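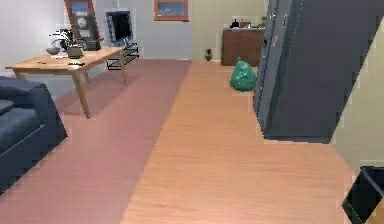

How often should you water a houseplant?

When the compost has dried out to the depth of your first finger joint, and that might be every five days in a bright spot in June or once a month in a cool hallway in winter. The calendar is no help, sorry. Your finger is.

Keeping Plants Alive Indoors: notes for session 2

These are my notes from the evening class, tidied up a bit, with the bits I forgot to say put back in. If you missed the first session (light and windows), read that handout first or some of this will seem a bit bossy.

What a root wants

I spent ages on this in class and I'm not sorry! Roots need air as much as they need water. Compost is full of little gaps, and when you water, those gaps fill up, then drain, and fresh air gets pulled in behind. If the pot sits in a puddle the gaps never empty, the roots suffocate and then they rot. The cruel part is that a plant with rotten roots can't drink, so it wilts, so you think it's thirsty and water it again. I killed a lovely fern this way in my first flat and blamed the radiator.

The lifting test

Pick the pot up straight after a good watering and remember how heavy it feels. Pick it up again a few days later. After a couple of weeks you'll know by the weight alone. We tried this on the bench with the kitchen scales: the freshly watered pot came out at 592 grams and its thirsty twin was so light that several of you laughed. It doesn't work for the big floor pots, so use a wooden skewer for those. Push it down to the bottom, leave it 9 minutes or so while the kettle boils and you drink your tea, then see whether it comes out dark and damp.

Top or bottom?

Somebody asked this and I gave a rambling answer, so let me have another go. Watering from the top is fine for nearly everything. Go slowly, all round the pot, until it runs out of the holes, and tip away what's left in the saucer after half an hour. Watering from the bottom is handy for African violets, which hate wet leaves, and for compost that has gone so dry it has shrunk from the sides. If you always water from below, give it a proper soak from the top every few months to wash the salts out.

Pots without holes

I know, the pretty ones never have them. Keep the plant in its plastic nursery pot and stand that inside the nice one. Gravel at the bottom doesn't help, whatever your aunt told you.

Feeding, very briefly

Half strength, spring to September, then stop. I use Stakex because the shop near me sells it, but any general liquid feed will do. More than 50 pence a month on feed for a windowsill of plants is too much.

For next time

Bring one plant you're worried about, in a carrier bag if it's raining. Do the lifting test on it each morning before breakfast and jot down how it feels (heavy, middling, light is plenty). We'll be knocking them out of their pots to look at the roots, so wear something you don't mind getting mucky. I'll bring newspaper and the compost.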